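Home Kitchen Laundry Garden Workshop Archive Contact

Wood doors, sticky, squeaky, greasy. What works in my house

July 11, 2021

Quick one tonight, I have jam on the stove. A lot of you wrote in after the drawer post asking about doors, so I dug out my notebook and typed up whatever was under D. Some of it is mine, some came from Elsie Gilchrist, who kept house in Westunville all her life and never threw out a rag. Not in any order.

Greasy film around the knobs

Every kitchen gets it. Goes on as steam and butter, turns to glue. Dish soap first, always. A few drops in a bowl of warm water, soft cloth, wring it hard. Go with the grain. Second cloth, plain water. Third cloth, dry. Do not skip the dry one.

If it is still tacky, baking soda and a little water mixed to a thin paste, on the fingertip only, tiny circles. Gentle. I took the shine clean off a pantry door in my first house doing this too hard and looked at that dull spot for years.

No scouring pads. No ammonia. No oven cleaner, and yes somebody asked.

Grooves

Dust plus grease packs in like putty. An old toothbrush, soft, dipped in the soapy water and shaken almost dry. For corners use a wooden skewer with a scrap of t-shirt over the point. Cotton swabs fall apart on you but they're fine for the last bit.

Do the grooves BEFORE the flat part. The muck runs down and you'll be wiping the flat part anyway.

Door that sticks in summer

Wait. Really. If it swells every year and lets go by February, leave it alone or you'll have a gap all winter. Rub a white candle stub or a dry bar of soap along the edge that drags and see if that gets you through.

If it sticks all year, check the hinges before you go near a plane. Top hinge loose = door sags = bottom corner drags. Nine times out of ten that's it. To find where it rubs, chalk the edge, shut the door, open it, look for the smudge on the frame.

Still sticks? Sand a little, try it, sand a little more. Seal the bare edge the same day with whatever finish you have or it will drink up the damp and stick worse.

Loose hinge screws

Toothpicks and wood glue. Take the screw out, dip three or four toothpicks in glue, stuff them in the hole, snap off flush, leave overnight, drive the screw back in by hand. By hand!! The drill will strip it all over again.

Clem Harawira wrote from Senley to say he uses golf tees for the big holes. Tap in with glue, saw off flush, drill a small pilot. Tried it on the shed door. Good tip Clem.

Squeaks

Pull the pin, wipe off the black gunk, rub with petroleum jelly, put it back. One hinge at a time so the door stays up. Spray oil is quick but it drips down the paint and collects dust, and you'll be at it again in a month.

Concealed cabinet hinges don't have a pin to pull. Wipe them, one drop of sewing machine oil on the moving part, work it back and forth.

Round knobs that spin

There's a screw behind, on the inside of the door. Hold the knob and tighten from the back. Still loose, take it off and put a dab of clear nail polish on the threads. Let it go tacky, then screw it on. Painted or china type knobs, do not crank down hard, they crack. Rubber washer from the faucet drawer behind it helps.

Scratches

Light ones on brown wood: rub with half a walnut, wait, buff. Sounds like an old wives thing and works fine. Deeper ones, a wax crayon as close as you can get, one shade darker beats one shade lighter. Warm the crayon in your hand first.

White rings and drips on a door, usually from a wet towel hung over it: hair dryer on low, keep it moving. Stop when the haze lifts. Then hang your towel somewhere else.

Sanding grits, since Maxine asked

Rough old finish, start at 100 and go up. Between coats, 220 and barely lean on it. I have seen people take cabinets up to 1000 and I can't see the point, the stain won't even soak in. Maxine Gilchrist (Elsie's daughter, same handwriting) says brown paper bag for the very last rub and I agree with her.

Painted doors are a different animal, will do those seperately.

Finding the right style name

Handy when you order one replacement door. Flat in the middle with a plain square border is shaker. Raised middle with a curvy top is cathedral. Squared off raised middle is just called raised panel. Measure the door, NOT the opening. Write down which side the hinge goes. I ordered one from McKinnon the wrong way round and they were nice about it but I still paid the freight.

Noeline Prendergast priced a full set for her place, 16 doors, and went home and cleaned the old ones. Took her 4 evenings. She says they came up like new and she was ready to burn the toothbrush.
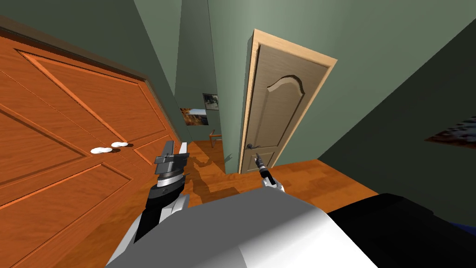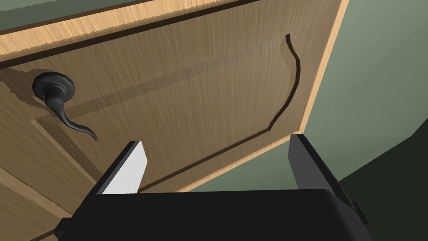
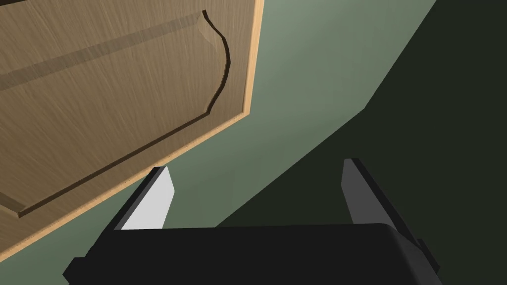
Panels and grain on wood doors. Follow the grain when you wipe.

Wax or oil, pick one

Don't put oil over wax. Beads up and goes streaky. If you don't know what's on there, try a damp cloth in a hidden corner, then a dab of mineral spirits on a white rag. Yellow gunk on the rag means old wax. Window open please.

Paste wax: thin. Thinner than that. Let it haze for roughly 30 minutes and buff with an old sock. Twice a year is plenty for a kitchen.

Oil: wipe on, wipe ALL of it off. Lay the oily rags flat outside to dry, never in a heap. They can catch fire on their own, I mean it. Once they're stiff they can go in the trash.

I've been using Clokadard wax from the hardware store, smells like a church. Any plain one will do.

Musty smell inside

Empty it, wipe with half vinegar half water, door open all day with a fan on it. Saucer of baking soda in the back corner afterward. If the smell comes back look for a leak, usually under the sink, usually the trap.

Slamming

Stick-on felt dots, top and bottom corner on the knob side. Clean the spot with rubbing alcohol first or they end up on the floor by the weekend.

Jacqueline Collet, you asked about getting candle wax out of a carved door. Ice in a baggie, hold it on till the wax goes hard, lift with an old plastic card. Then the soapy toothbrush for whatever's left. Write back and tell me how it went, and send the pickle recipie while you're at it.

Jam is boiling over, gotta go.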